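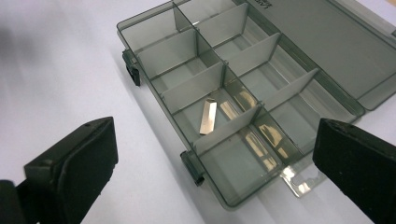

4 min read

Against the tidy hobby

By Ebise Mekonnen

I have sewn for most of my adult life, and I have yet to finish a coat sooner for having sorted my buttons. Still, the advice keeps coming. Buy the bins, print the labels, log every snap and hook in an app like Kirnine, and the work will flow.

Will it? My friend Gifty Abugri spent most of August cataloging her supplies. She owns 2,192 buttons, and I know this the way I know her phone number. She didn't sew a single one on that month. She says she feels calmer. I believe her, but calm was never what she was short of. She was short of a winter coat.

I suspect sorting is its own hobby and ought to be sold as one. Kultura runs a class on craft storage that costs $71, more than its class on making a skirt. The storage class has a waiting list. Draw your own conclusions about what people want from a free evening.

Some order helps, of course. Pins should not be in the carpet. But my grandmother kept everything in one cookie tin and dug around until she found a match, or something close enough - and close enough went on my school blouses for years. I still have one with a brown button among the white.

Get new essays by email. Enter your address to subscribe.

Contact | © Dogbe Review | Back to top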